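Furnden Weather Satellite Clears Final Ground Tests Ahead of June Launch

CLILTCOMBE, 2023-04-16 – Furnden, the small satellite built to watch how fog and low cloud form along coastlines, has passed the last of its ground tests and is ready to ship to the launch site. The project team at Cliltcombe confirmed the result this morning, and spirits here are very high!

The satellite weighs 26 kilograms and is about the size of a carry-on suitcase. It spent 16 days in testing, starting with vibration runs that copied the shaking of a rocket ride and ending with a long stay in the vacuum chamber. All 3 of its instruments came through in good working order, and the radio link held steady through the whole campaign.
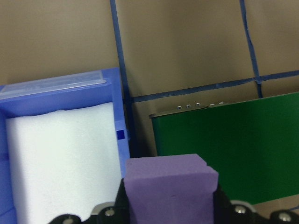
Blue tape on a brown panel, with a blue plastic bin at left.

Furnden will ride to orbit in June as a secondary payload. Once released, it will settle into a path 390 kilometers above the ground, low enough to pick out thin banks of fog that larger weather satellites tend to blur together. Its main camera sees in both visible and infrared light, so it can keep working after dark, when much coastal fog first takes shape.

The camera was designed by Goto, which also built the small computer that sorts pictures on board. Clear-sky views are set aside and the useful ones are sent down first – a big help for a satellite that only talks to the ground for a few minutes on each pass. Vörös supplied the solar panels and the spring-loaded hinges that open them after release.

The hinges gave the team its one real scare. During an early cold test, the left panel opened more slowly than planned. Engineers from Vörös and Cliltcombe changed the grease, fitted a slightly stronger spring and ran the test again from the start. Both panels then opened on time in every run, warm and cold. 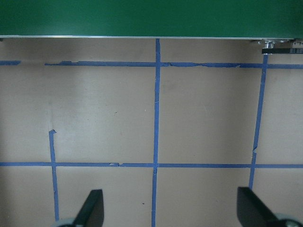
Next comes packing. The satellite will travel in a sealed case filled with dry nitrogen, with sensors inside to log every bump along the way. A small crew will meet it at the launch site, charge the batteries, load the final software and remove the red covers from the lenses. After that, Furnden goes into its release box and stays there until orbit.

The first weeks in space will be given over to checks and camera focusing. Regular fog maps will follow, and they will be free for anyone to download, from harbor offices and airports to schools and curious neighbors who want to know why the beach is gray again. We can't wait to see the first one ourselves!

About Furnden
Furnden is a coastal weather satellite led by Cliltcombe, with Goto and Vörös as hardware partners. Launch timing and viewing details will be posted on the project's news page as they are set.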